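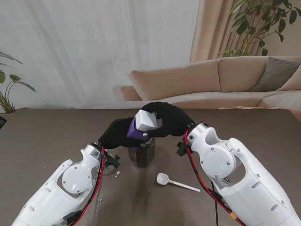
The Good Jar

My aunt left me the table, the jar and the scoop, in that order, in a will she had typed herself. The table was dark brown and too big for my apartment. The jar was glass, with flat sides, six of them if you were generous about one. The scoop was white plastic and had a handle long enough to stir paint.

My cousin got the house in Balstead. I mention it only because he does.

I drove the table home in November with its legs sticking out the back of a van I'd rented from Prusent, whose insurance covered everything except furniture. The jar rode up front with the seat belt on. It was nearly full of something dark and grainy, and for the first hour I assumed it was coffee. My aunt drank coffee the way other people breathe, and she kept it in that jar on that table for my entire childhood. She also, in her last few years, took up African violets.

I began to think about the violets somewhere past the second toll.

When I got home I opened the lid and smelled it. It smelled like the inside of an old cupboard. I had a cold, I should say, the kind that hangs on through three boxes of tissues. I put a little between my fingers and rubbed. It felt like coffee. It also felt like dirt, which I had never had any reason to compare before.

I called my cousin.

"What did she keep in the flat-sided jar?" I said.

"Coffee."

"You're sure?"

"Or the stuff for the plants," he said. "There were two jars. Did you get the good one?"

I said I'd gotten the one in the will. He said the will should have said the good one, in that case, and that he'd look around for the other. Then he told me about the water heater in the house for a while. I made sympathetic noises. It was a very nice house.

So the jar sat on the table, and I bought my coffee at Vukčević's on the corner, where a small cup cost what my aunt used to spend on a week of groceries, as she would have pointed out to the man behind the counter. I could have thrown the stuff out. I could have waited for my nose to clear and smelled it again. But my nose cleared, and I smelled it again, and I still didn't know. Old coffee gives up after a certain point. It stops insisting.

People came over and had opinions. My downstairs neighbor put her whole face in the jar and said dark roast. Her husband said peat. They'd been married for years and I gathered this wasn't the first time. A friend from work told me to put a spoonful in hot water and see, and I told her both of them would turn brown, and she said yes, but one of them you'd want to drink. I said she had never had my aunt's coffee.

It was the scoop that really bothered me. She'd used it for everything. I have a clear memory of it going into the coffee and an equally clear memory of it going into a flowerpot, and in neither memory does anybody wash it. Perhaps there had been a point, late on, when the distinction no longer seemed worth the walk to the sink.

My cousin called in the spring to say he had found the other jar.

"It's full of buttons," he said.

"Then what about the plant stuff?"

"There's a bag in the garage. Grirkeck's Violet Mix. It's never been opened." He waited a second. "So yours is the coffee."

"Or she finished one bag and bought another."

"Why would you say that?" he said. "I was trying to give you good news."

I asked about the violets. He said there were seven on the windowsill and they were doing very well, and that he had been giving them whatever was left in the pot at breakfast, because that's what she did. I asked him how he knew. He said it was written on a card taped to the inside of the cupboard. I asked him to read it to me, and he went off and came back and read it in the voice he used to use for reading aloud at school.

The card said: One scoop for me, one scoop for them, don't be stingy.

"One scoop of what?" I said.

"It doesn't say of what."

We both thought about that. I could hear him running a tap.

I got up the next morning, boiled the kettle and cleared a space on the table, which took some doing, as I'd been using it for mail. I took one level scoop from the jar and put it in the filter. I poured slowly. It came out a respectable brown. Then I took a second scoop, went over to the plant my neighbor had given me at Christmas, a limp thing I'd been meaning to apologize to her about, and patted it in around the stem.

I drank the whole cup standing up. It was terrible, and there was a grittiness toward the bottom that I chose not to look into. It tasted exactly the way hers did.

The plant has two new leaves. I've asked my cousin to send the bag.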